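Home / Features / Technology

The Dish Rack Problem

Can a machine do the chores yet? We went to look at the slow, dull work of teaching one to put plates away.

By Inmaculada Echevarría
25 Apr 2021

Marcelino Cabello has loaded the same dish rack more often than he would like to remember. He did it by hand at first, then with a pair of robot arms steered from a chair, and now he mostly sits and watches while the arms try it by themselves. "You get to know every wire in that rack," he says. "I have the same one at home. I didn't buy it on purpose."

Cabello works at Wukitz, a small company with 58 employees on the second floor of an old printing building. The company wants to sell a kitchen helper. It does not have one yet. What it has is a row of benches where pairs of arms practice jobs most children can do by the age of 8: folding a dish towel, putting lids on jars, moving plates from a table to a rack.

The plates were the job on the day I visited. A cream bowl and an orange one were in the rack. Two plates were still out on the table, and the software had to decide which to take first and how to get hold of it.
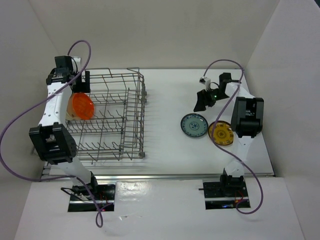 Two plates still to go on a practice bench at Wukitz.

A flat plate is hard to pick up with two stiff fingers. A person slides a thumb under the rim without thinking about it. The gripper has to come in at the right height, pinch the edge, lift, turn the plate on its side and lower it between two rows of thin metal rods. If it is off by the width of a pencil, the plate rides up on the rods and tips over.

"Bowls we like," says Bushra Kakakhel, who runs the training work. "A bowl has a wall you can grab. Plates are where the week goes."

Her group collects what it calls runs. In a run, a person guides the arms through the whole job while the cameras record, including one mounted at the wrist. The team gathered 3,000 runs of the plate job before the software did anything useful with it. Then Kakakhel changed the plates for a set with a different rim and the results fell apart, so they recorded more.

When I asked for a score, she gave me one from that morning. Out of 100 tries, the arms put both plates in the rack and left them standing 58 times. The rest were drops, bad grips, and a few cases where the arms stopped moving and waited for something. She did not try to make the number sound better. A dishwasher at a diner who worked that way would be sent home before lunch.

Speed is the other trouble. Cabello can clear the bench in a few seconds. The arms take minutes, and they are allowed to take minutes, as fast arms break plates and sometimes break themselves.

Shops and factories are further along, though less than the brochures suggest. Amparo Pacheco manages packing at Asfaw, a housewares distributor that has had an automated line for boxed goods since last July. She is happy with it. The boxes are square, they arrive facing the same way, and the machine never has to think about what is inside. Loose dishes still go to people. She was offered a trial of a system from Curia that would wrap single plates, and she turned it down after seeing a demonstration.

"It did fine with their plates," she says. "I asked them to try mine."

Sipho Matlala, who repaired industrial arms for years before joining Wukitz, thinks home machines will come in pieces. First something that handles one rack and one kind of dish, probably in a cafeteria. Then a few more jobs, each one paid for by the last. He does not expect to see a machine walk into a strange kitchen and clean up after a dinner party before he retires. He is 44.

Kakakhel's next test adds cups, and after that, silverware. Nobody at the bench was looking forward to the forks.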